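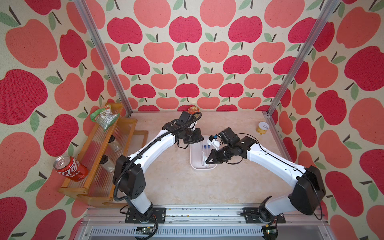
# Darnunon Orchard Heritage Trial: progress report to the Hiltness Fund, March

Prepared by Despina Rallis, project lead

## Where we are

The short version is that the trees are fine and the sales case isn't. When the Fund approved stage one, the proposal said growers in the Darnunon valley could earn a premium by grafting old apple varieties onto existing rootstock and selling direct. I wrote some of that proposal and I believed most of it. I'm now less sure.

We grafted 60 trees across 3 properties last spring. Baltasar Jara has checked them monthly and reports good unions on nearly all of them, with some woolly aphid on the lower block at Vondau. He has treated it and will look again after leaf fall. None of this tells us much yet. A graft that takes in its first year has still to get through a proper dry summer, and we had a mild one.

## The premium

The proposal relied on a buyer survey by Núñez, the consultants engaged before I came on. It went to 2000 households and found strong interest in "heritage fruit". I've now read the questionnaire. It asked people whether they'd like to see more old varieties in shops, and it didn't mention price. I'd have ticked yes too.

Octavio Bustos ran a stall with fruit from the mature trees at Vondau, priced at the level the business plan assumes. People were happy to taste and chat. Plenty of them then bought the ordinary Pinks from the next stall. Octavio thinks the labelling let us down and wants another go with better signs and a smaller bag. I've agreed to one more season of stalls, but I wouldn't put much weight on signs.

## Spending

Stage one is within budget apart from irrigation. The pump at the lower block failed and the replacement, with fittings and labour, cost $3069. I've covered it from the travel line. Please confirm you're comfortable with that before we close the quarter.

Telma Alarcón has asked whether the marketing money can be brought forward. I've said no for now — there's little point in advertising fruit we can't yet supply in volume.

## What I recommend

- Keep the grafted trees and the monthly checks going as planned.
- Hold the second nursery order until we have a full season of sales records.
- Drop the "premium" figures from anything the Fund publishes about us.
- Let Pravesh Cele finish the cool store costings, which were left out of the original plan altogether.

Pravesh expects to have those costings to me before the next report. Early indications are that renting space in Darnunon would be cheaper than building, though the rental quote doesn't include power and I've asked him to chase it.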